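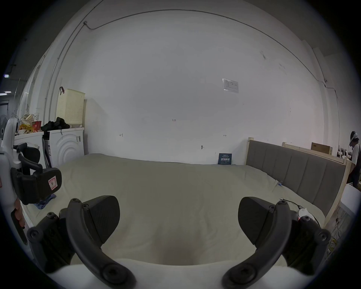

Making a bed is one of the hardest jobs at Cevalik, and the people who do it for a living are now the ones teaching it. The firm runs the linen for 277 guest rooms, and since February part of each shift has gone to training. Workers swap bare hands for a pair of grippers with hooked black fingers and go to work on a cream sheet, smoothing and tucking the way they always have. It's a thrill to watch! Years of know-how suddenly count for something new.

The machines take over the heavy folding first - about 300 sheets a shift. Nine of the crew have moved to inspection and mending, jobs that used to wait until evening. Shoulders ache less, they say, though some miss the old rhythm. Pillowcases come next.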